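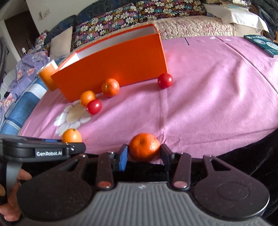 ## 3. What we saw at the Pultar open day

The part we had come for was the hand-held gripper. One of the staff worked it by the handle and picked up a mandarin orange from a pink cloth, with two tomatoes and an orange box close by. The grip looked gentle enough. But a person was doing the aiming, so I can't count it as proof that the machine can sort fruit.

The flyer promised "up to 2,000 picks a day." We asked how many had been logged so far and were told 120, all with round items. Our guide didn't know how many had failed.

## 4. Open questions

- Does the blue finger pad wear out, and what does a new one cost?
- Would a soft, overripe tomato survive?
- Who checks the logs?

Pukadden, the second stop, let us see its failure counts. I trust those more.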